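The Second Visit

11 March 2025

I have a rule about restaurants that get called hidden gems: wait until the people who use the phrase have moved on to something else, then go on a night when it's raining. So I held off on Vadside for most of the winter. It opened in November in the old tile showroom past the bus yard, and by the new year I'd been told to go by people who don't agree on anything else, including whether soup counts as dinner.

I've been 2 times now. I wanted to write this after the first visit and I'm glad I didn't, as it would have been meaner.

The pitch is a neighborhood bar with a short menu and no reservations. Fine. But they want you to join the line through Clukix, one of those apps that texts you when your table is close, and it needs your email, your birthday, and permission to know where you are. I gave it a fake birthday. It told me I was number 6, and then for a long stretch it told me I was still number 6, while three separate parties walked in and sat down. The host said the app was "catching up." I've heard that about a lot of apps.

The drinks list is where my eyebrows went up. There's a house cocktail called the Demia, with gin, something bitter, and a foam that tastes like the inside of a lemon. It's good for three sips. After that the foam slides down and you're drinking wet gin. The beer is colder and cheaper and comes in a glass you can hold without thinking about it.
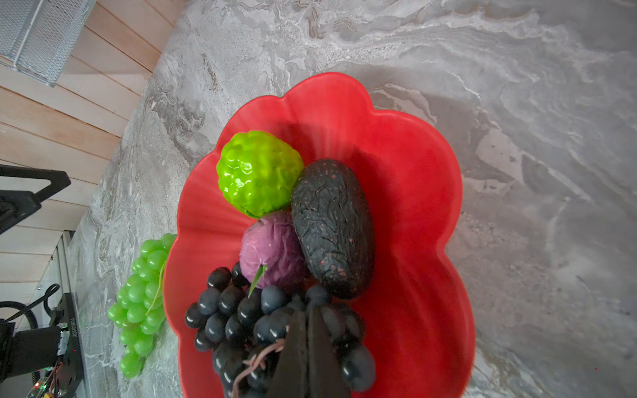

The red bowl on the marble. Don't get hungry.

Now the food, where I have to be fair. The lamb flatbread is terrific. It's blistered underneath, with a hard char on one side, and whoever is making it isn't afraid of salt. The menu says the spice mix comes from Benjelloun, printed in italics as if we'd all know the name. I didn't, so I looked it up when I got home. It's a grocery across the river, and I've driven past it for years on my way to buy worse cumin.

The rest of the menu is shakier. The fries arrived limp both times. The chopped salad was mostly cucumber. A plate of roasted carrots costs more than I'd pay for carrots under any roof, and the yogurt under them had been spread so thin I suspected a stencil.

Then there's the sign by the door that says "3,000 flatbreads and counting." Counting by whom? It said the same thing on both visits. Either they stopped selling flatbread, which I know is false, or it's decoration.

Noise: bad. It's still a tile showroom, and every chair leg lets you know. Sit at the far end of the bar if you can, past the taps, where the ceiling drops.

My bill the second time was $44 with tip, for one flatbread, the carrots and a beer. I'd skip the carrots. I'd also skip the app and just show up early, which worked fine and didn't require a birthday of any kind.

I'll go back for the lamb, probably when it's raining.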